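Stekico Screening Room Guide
Section 4: Setting up a preview screening

Follow these steps when a distributor sends you a film before its public release. You need a Stekico account with the Projection role.

1. Sign in and open Bookings. Select the title and check that the running time matches the paperwork from the distributor.

2. Copy the film from the delivery drive to the Morelli server. Leave the drive connected until the status line reads Verified.

3. Load the key file. Keys for preview titles usually open 2 hours before the listed start.

Note: If the key shows Pending after the opening time, check the server clock first. A clock that is off by a few minutes can hold a key back.

4. Choose the picture format, then the sound format. Play the opening reel and the last reel with the house lights down.

5. Set the guest limit. The Jornavano auditorium holds 479. Take out any seats held for the cast, the studio, or the press.

6. Print the door list and close check-in on the tablet when the film starts.

Caution: Do not restart the server during playback. The key may lock, and only the distributor can issue another one.

Caution: Preview titles must not be copied to the Grestico archive. Delete the film from the server when the booking ends and return the drive in its original case.

Changes to this section
8/13/19: Step 3 rewritten for the new key files. Step 6 now covers tablet check-in. Send corrections to Ilona Illés in Technical Services.
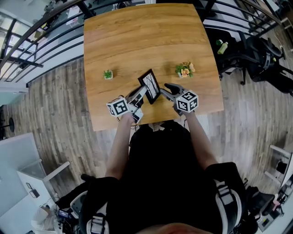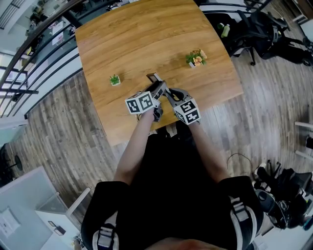
At a wooden table, with hand-held grippers (first picture) and a gripper carrying two marker cubes (second picture).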